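Prurkley workshop's handheld gripper gets its first laundry job

November has been good to us over at the Prurkley shared workshop! Those of you who follow this page know a few of us have been building a handheld gripper in the evenings, and as of this month it's together and in use. We call it the Hirari, after the name somebody scribbled on the parts box, and it stuck.

It's a black, two-fingered thing that you squeeze and carry around yourself, with a linkage of flat arms underneath and brass eyelets at the pivots. The first version had plain holes there and they wore oval in no time. The eyelets came from Khunthong, the sewing supply place on the corner (they sell them for tarps and curtains), and the whole build came to 243 dollars, most of it plastic and small hardware.

The plan is to log 447 grabs by hand before we hang the gripper on the arm that's still in pieces on the back bench. I've been doing mine after dinner, usually until my thumb gives up. Boxes and cups got boring pretty fast, so we've moved on to soft stuff - socks, dish towels, and now mesh laundry bags.
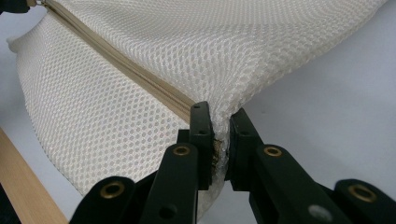 Mesh is a lot fussier than I expected. It stretches and bunches up between the pads, and if you pinch near a zipper you've got a stiff ridge on one side and floppy fabric on the other. I like to go for the zipper anyway, it gives the fingers something to bite on.

Next up is the motor mount, which Hinuton is cutting for us at their shop across town. We've asked for 2 of them in case I crack one (I will). Drop-in build nights start at 7 p.m. and run for 60 minutes, longer if there's pizza. Bring a laundry bag if you've got a spare!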